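**Ticket:** Arm drifts downwards when hand guiding is switched on
**Site:** Clurcombe, bench cell
**Raised by:** Cường Đỗ
**Opened:** Thu 9 May
**Status:** closed, one follow-up left open

**Reported problem**

When I press the enable button to teach a pick by hand, the arm sinks before I have touched it. It goes slowly at first and then a bit quicker, and if I don't hold it up it trips the force limit. Teaching by remote from the pendant is fine. Playback of old tasks is fine too. It only happens in hand guiding, and only since the tool was changed over.

The task is the block sorting one for Zendwood. We show the arm each pick by hand, then let it repeat them with the blocks moved about.

**What I had tried before raising this**

- Restarted the controller. No change.
- Swapped the enable button for the one off the spare pendant. No change.
- Re-ran the joint zero check. All joints passed.
- Taught a pick with the arm stretched out, then again with it tucked in. The sinking is worse stretched out.

**First reply from Rengifo support**

They asked for the payload setting, the mounting angle and a log of one bad attempt. They also asked whether the tool had been changed without the payload being updated. I said the payload had been updated, as I had typed it in myself. Sent the log with the reply.

**Checks on the bench**

Mounting angle reads as level in the settings, and the base is level with a spirit level across it both ways. The payload page shows 520 g. I took the tool off and put it on the parts scale. It came out at nearly 1000 g with the adapter plate and screws, so the number in the settings is well short. I had copied it from the tool's data sheet, which gives the weight of the bare gripper only.

That would explain the sinking. In hand guiding the controller holds up only the weight it has been told about, and the rest falls on whoever is guiding. Playback uses position control, so the error doesn't show there.

Put the tool back on, entered the new weight and left the centre of mass alone for the time being.
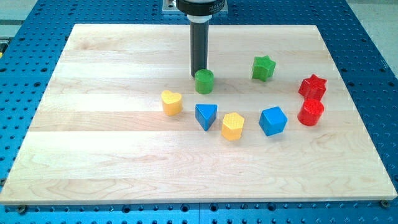

Hand guiding was much better after the change but still not right. With the arm tucked in it stayed put. Stretched out, it crept down slowly and the wrist wanted to turn. I did the rest of the testing over the same layout, all eight blocks in the middle band of the board, and used the upright green cylinder as the reference pick, as it is the easiest one to line up with by eye. The blue cube is turned at an angle, so a pick on that one also means turning the wrist, and I kept it for the second test.

**Second reply from Rengifo support**

They looked at the log and said the centre of mass was still at the factory value, on the flange face. With a long tool that is wrong by a fair amount. They advised running the payload identification routine in place of typing figures in by hand. It moves the wrist through a set of poses and works out the weight and centre of mass itself.

They also pointed out that the routine must be run with the cable clipped the way it will be in use. Mine was hanging free.

**Fix**

1. Clipped the tool cable to the forearm at both points.
2. Cleared the payload page.
3. Ran payload identification with the gripper empty.
4. Saved the result as a named tool, so it loads with the task.
5. Restarted the controller and checked that the saved values came back.

**Test after the fix**

- Enable button held, hands off, arm tucked in: no movement.
- Same again, arm stretched out: no movement I could see.
- Reference pick taught by hand, then played back: picked and placed correctly.
- Cube pick taught by hand, with wrist turn: picked correctly. The first attempt was scrapped because I let go of the button too early.
- Left in hand guiding for 200 seconds: no trip.

**Old demonstrations**

I went through the picks recorded between the tool change and the fix. Most have a dip at the start where the arm dropped before I caught it. Those are marked as bad in the task folder and will be taught again. The remote ones are not affected and have been kept.

**Left open**

The setup sheet for the Garley cell uses the same data sheet figure. It needs checking before anyone does hand guiding there. I have put a note on the cell and moved this to a separate ticket.

Closing this one.

Cường Đỗ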